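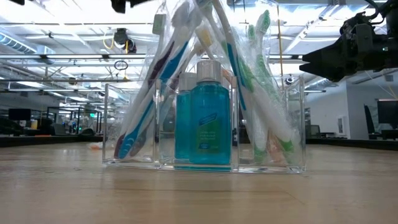
Workshop Tips: Sorting Small Household Goods With a Bench Arm

Last updated: October

These notes are intended for members building a tabletop arm at home or at the Fulley shared workshop. They assume that the arm is already mounted, powered and able to reach the whole of the bench. Members who have not reached that stage should begin with the mounting page.

Choosing a practice load

Bathroom supplies make a sound first load. A clear acrylic organizer with three upright compartments will hold toothbrushes at the sides and mouthwash in the center, and the bottles give the gripper something upright to approach. Bottles with a white cap over colored liquid are easier to pick out than clear ones.

Leave toothbrushes in their outer bag for the first sessions. A crinkled bag reflects ceiling light from many folds, and a depth sensor will often read those folds as solid edges. It is better to meet this problem early. Once the arm can approach the bag reliably, open it and work with single brushes.

Brushes that lean outward take up far more room at the top than at the base. Measure clearance at the widest point of the bundle, and set the travel height 50 mm above that.

Setting up the bench

Place the organizer well in from the edge of the table. On a smooth top, put two strips of shelf liner under the base - one at each end - so that a light knock does not move it. Mark the corners with pencil or low-tack tape.

Route cables up and away from the fingers. A cable that hangs below the wrist will sooner or later catch on a cap or a handle. Leave enough slack for the full turn of the last joint and check it by hand with the power off.

Overhead fluorescent fixtures produce highlights along the edges of acrylic. Where these confuse the sensor, a sheet of matte card behind the organizer is usually sufficient.

Grip and speed

Members using the Bamov finger set should begin at 35 percent of full closing force. Hard fingers may scratch acrylic; a layer of silicone tape on the inner faces prevents this and improves the hold on smooth handles.

A full bottle may weigh up to 700 g. Confirm the rated load of the arm at full reach before attempting a lift, and tighten the cap first. Lower the bottle straight down until it touches the base, pause, then open the fingers.

Approach bagged items from the side. Coming down from above tends to push the plastic into the compartment, where it bunches under the handles and is awkward to free.

Cleaning up

Wipe acrylic with a soft cloth and mild soap. Glass cleaners containing ammonia will cloud it. Brushes handled by the arm out of their packaging should be kept for cleaning jobs and not returned to the bathroom.

Switch off at the wall before leaving the bench. The Zasel controller does not cut power to the joints when its screen goes dark.

Comments (3)

benchleft: The silicone tape tip worked for me, but mine peeled after a week. Degrease the fingers before you stick it on.

tallow_road: Does the 50 mm apply with the bag open? My brushes sit much lower without it.

m_orrery: @tallow_road I measure again every time I change the load. Took a cap clean off once by skipping that.

Contact the workshop desk | Copyright Van Dusen Workshop Association | Back to top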